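Dayana Escobedo
@dayanaescobedo

Right. I have now read the fourth article this month telling me the answer to a messy desk is a bare desk. A thread, because I'm cross and the kettle's on.

The latest one comes from Luda, who sell desk trays, and who would like you to clear everything off and then buy 13 trays to put it back in. I can see a small problem with that.

I did try it. One whole weekend in September, everything off the top, wipe it down, only put back "what you use every day". The wipe down was the best bit. I'll give them that.

What I use every day: a mug, a pen, glasses, the other glasses, whatever bill I'm ignoring. None of these has a tray. There is a tray for washi tape. I don't own washi tape.

Anayeli Villalobos sent me the Clitow method instead, where you give each thing a "home zone" and say its zone out loud when you put it away. I lasted 19 minutes. The dog left the room.

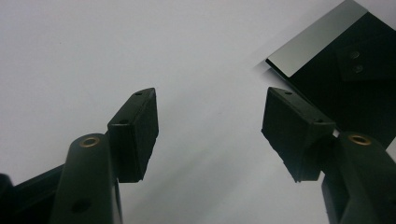
My own rule is much duller. Keep the middle of the desk clear and stop worrying about the rest. The method people will say that's cheating because the mess has only moved to the sides. Yes. Sides are where things go. A flat black thing with a silvery strip, lying at an angle up in the corner, is no bother to anyone, and there's still a good wide stretch of pale surface to put a letter down on.

And don't start straightening things. Lining the corner stuff up with the edge of the desk is how you lose an evening. It looks lovely until you need one of them.

Someone in the replies asks about drawer dividers. I bought the Bornier ones. They fit a drawer that is a bit deeper than any drawer I have met. They're now under the sink holding sponges, and doing well there.

Same person asks if I've tried the "one in, one out" rule. I have. It works for mugs. It does not work for chargers, because you can't tell which one is the dead one until you've thrown away the live one.

Also not convinced by the claim in the Cuevas newsletter that a tidy desk saves you 17 minutes a day. Saves them from what? I'd spend them reading the newsletter.

What I would like to see is one of these people's desks on a wet Thursday in term time, with a school form on it that had to be back yesterday. Then we can talk about zones.

Before anyone says it: yes, wiping a pale desk is a pain and shows every tea ring. Damp cloth, bit of washing-up liquid, dry it after. You don't need the special spray. I've smelt the special spray. It's washing-up liquid with a lemon on the label.

Anayeli has replied "but did you say the zones in a firm voice". I'm muting this now. Tea's gone cold.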